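Arnow Shared Kitchen Fit-Out
Progress report, prepared for Nattawut Luangrath
29/05/2017

You asked for a plain account of where the kitchenware money stands, so I have left out the adjectives from the last report. Of the 2,000 released in April, 700 has gone on tableware, racks and small appliances. Another 319 is committed to Espinoza for shelving that has not shown up. I would not count the shelving as progress until it is on the wall.

The tableware is in better shape. Sebastián Durán wanted everything in one color and I still think he was wrong. The mixed blues, greens and yellow cost less, and a broken piece can be replaced without hunting for a match. We have had breakages already, all of them mugs, which is why I agreed to try a mug tree before spending more. I am not convinced by it. The pegs hold a mug well enough when it goes on straight, but a heavier one tends to lean, and people in a hurry do not hang things straight. 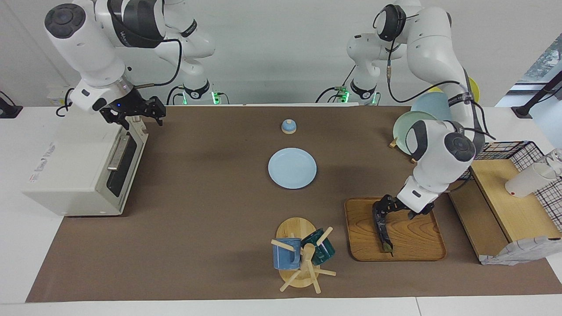 Worktop layout under review: toaster oven, mug tree with two mugs, light blue plate, wooden tray, dish rack at the back.

The layout was Damián Riquelme's proposal. His claim is that keeping the oven, the plates and the tray on one surface cuts down on walking. Maybe so. He has 13 days of notes behind it, taken by the same person who drew the plan, and I would like to see someone else's before we fix anything in place. My own doubt is about the oven. Its door needs clear space in front, and the mat fills up fast once lunch starts.

The dish rack is too small for a full lunch. Wenceslao Arancibia says a second one would solve it. I say a second rack will fill up with clean plates that should have been put away, same as the first. Kelex quoted us for a larger model in April and I have not accepted.

Still open:
Shelving from Espinoza, no delivery date in writing.
Labels for the cupboards, promised by Wado, not seen.
Decision on the mug tree.

I am not asking for the next payment yet. If the shelving arrives and the layout survives a few weeks of normal use, I will send a request with receipts. Damián Henríquez has the receipts to date if you want to check them first.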